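Trondstead Automation Workshop
Maintenance thread, September

1/ Our workshop is publishing the maintenance routine for the hand-held grippers used with the Erkine cell. Partner sites have asked for it in short form. The full procedure remains the controlling document, and any site that finds a difference between the two should follow the full procedure and let us know.

2/ Scope: the two fingers, their rubber pads, the support arms and the mounting screws. The drive, the cabling and the cell controller are covered by separate instructions and should not be opened during this work.

3/ Service interval. Pads are inspected every 1,000 grips and replaced at 4,000, whatever their condition. The count is taken from the cell log. Sites that handle cardboard or unfinished castings should apply to Pokport for a shorter interval before changing anything locally.

4/ Pads are always replaced in pairs. A new pad facing an old one closes unevenly, and the difference shows up later as a drift in the grip position. We had two grippers returned from Pokport last spring with exactly this complaint.

5/ Before starting, park the cell, remove the tool from its holder and set it down on a clean, flat surface with the fingers open. Good light matters more than magnification. Most pad damage can be seen with the naked eye if the surface underneath is pale.

6/ What to look for: lifting at the corners, ragged lower edges, hardening, and any gap along the seam between the pad and the block. Check both fingers separately and record them separately. It is common for one pad to be sound while the other is well past use.

7/ A lifted corner is a reason to withdraw the tool at once. Do not trim the loose piece and do not glue it back. Both have been tried at our sites -- neither held through a shift, and the trimmed pads left crumbs of rubber on the parts.

8/ Removal. Take out the finger screws, lift the block away from its arm and peel the pad from the top edge downward. Clear the old adhesive with a plastic scraper. Metal blades mark the block, and a marked block will not seat the next pad flat.

9/ Fitting. Wipe the block, let it dry for 5 minutes, then press the new pad on from the center outward. Leave it clamped overnight. A tool prepared on Friday afternoon is ready for the first shift of the following week.

10/ When the fingers go back on, start both screws by hand before tightening either. The threaded insert in the body is softer than the screw. If it turns in its seat, stop and send the body to Trondstead for a new insert.

11/ Alignment is checked with the Phí gauge block. Close the fingers on it slowly, 3 times, and confirm that both pads meet it across their full height. If one edge touches first, loosen that finger and seat it again. Shims are not permitted.

12/ Records. Enter the tool number, the grip count, the condition of each pad on removal and the initials of the person who did the work. Please write what was seen. "Worn" is of little use to the next reader; "upper corner lifting, lower edge frayed" is of considerable use.

13/ Spare pads are held at Trondstead and Pokport. Almost every request received this quarter was filled from stock the same day. Sites should keep one matched pair on the shelf and store it flat, in its bag, away from sunlight.

14/ Corrections to this thread will be posted as replies and carried into the next issue of the procedure. The wear on the pad of the right finger below is past the limit in post 7 -- the corner has come away from the block, and the tool is to be withdrawn.

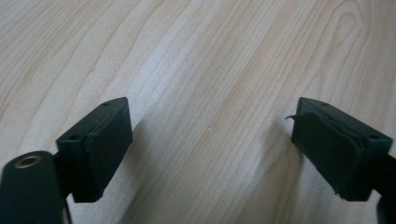
15/ Questions on the interval for individual sites should go to the Erkine service desk, with the cell log attached. Requests sent without the log will be returned.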